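How do I sort out my late aunt's jewelry without cheating anybody?

Posted by Hipólito Ocampo

Hi all, hoping someone has been through this. My aunt passed in August and left me "all the jewelry, to share out among the cousins as he sees fit." There are 7 of us. She never wrote down which pieces were worth anything, and she bought from everywhere – real shops, flea markets, beach stalls, you name it. I've spread things out on the palm-print tablecloth and I've been staring at them for days.
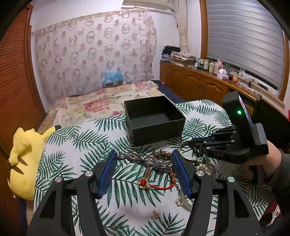 The silvery leafy piece, with the wooden beads and the red cord bracelet.

The silver-colored one is what's keeping me up. One cousin swears it came from Mendonça, the old jeweler in Onirton, and cost $899. Another says it's costume and she was there when it was bought. I can't find a stamp on it, but my eyes aren't great. A place called Predar offered me $96 for the whole lot over the phone without looking at any of it, which seemed fishy. Do I pay for an appraisal? And how do you split things up when three people want the same one?

My sister asked whether the box was still around. She'd like it whatever happens to the rest.
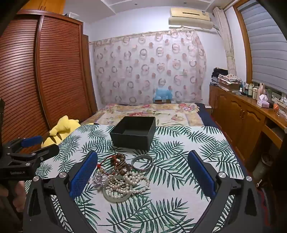
Bedroom table, black box open toward the back.

Reply from Heltosow

Sorry about your aunt. I did this for my mother's things, so here's what worked for us.

Get a cheap jeweler's loupe and look at the clasp first, then the back of any flat part. You want 925 or "sterling" for silver, and 10K, 14K or 585 for gold. No stamp doesn't settle it, since older and handmade pieces often went without, and stamps wear off too. Try a magnet as well. If it grabs hard, the metal isn't silver, though sometimes only the clasp has steel in it, so test a few spots.

Pay an appraiser by the hour or by the piece, never by a percentage of the value, and don't use one who also wants to buy. I'd only take in the one people are fighting over plus anything with a stamp. And please forget the phone offer!

For the splitting we drew numbers and took turns picking, then reversed the order each round. My brother and I still swapped 4 things afterward in the driveway, and that was fine.

Reply from onirton_gal

don't clean anything before you get it looked at!! I dipped a ring in that silver cleaner and the stone went cloudy. also if Mendonça kept their old receipt books somebody might be able to look her name up, worth a call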